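Coffee with a small-cap trader who would rather be bored

I'd been trying to get this conversation for a while, and when it finally happened we spent the first ten minutes on her parking ticket. She trades her own money from a spare bedroom, mostly small industrial and tech names, and she asked me to leave her name out of it. Fine by me!

I wanted to know how she got through December, which was ugly for small caps. "I did very little," she told me. "I made 2 trades the whole month, and one of them was closing something I should've closed in the fall."

The one she should've closed was Rerora, the packaging company. She had 700 shares and a story in her head about a margin recovery. The margins didn't recover. "I kept reading the same earnings call transcript and finding new things to like in it," she said, laughing. "That's when you know." (I have done exactly this, with a much worse company.)

The other trade was Esumov, the automation stock everybody in my inbox seems to have a view on. She bought 200 shares after the secondary offering knocked the price down, and she's still holding.
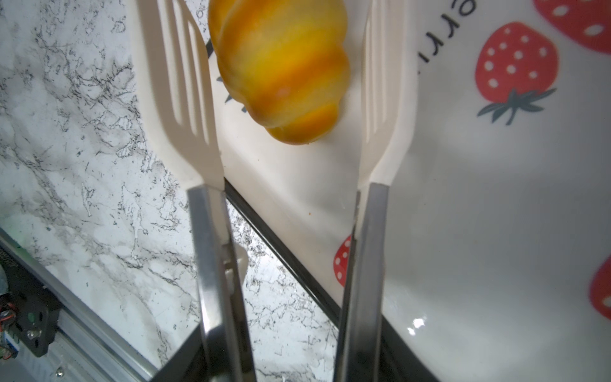
Slotted white fingertips on a two-finger robotic gripper.

Why that one? I figured I'd get a speech about the future of factories, but she went straight to the balance sheet. "They carry almost no debt, and the service contracts renew every year. I don't need the exciting part to work out. If it does, great, I'll buy you lunch."

She's cooler on Mamow, which sells into a lot of the same customers. Too much stock handed out to insiders, she says, and a receivables line that grows faster than sales. I pushed back a little — the order backlog looks healthy to me — and she shrugged. "Backlog is a promise. Show me the cash."

We got onto sizing, and she pulled out a paper notebook. Every position gets a page, with the price where she'd admit she was wrong written at the top. Her page for Setiawan, a regional lender she's watching, had a price and a question mark and nothing else. She's waiting on the loan loss numbers before she fills in the rest.

Her small-cap watchlist index, which she built herself in a spreadsheet, was sitting at 1010 when we talked. She started it at a thousand. "All that worrying," she said, "for ten points."

I asked if she'd add to Esumov on another dip. She said she'd want to see the next quarter first, and then she went to feed the meter.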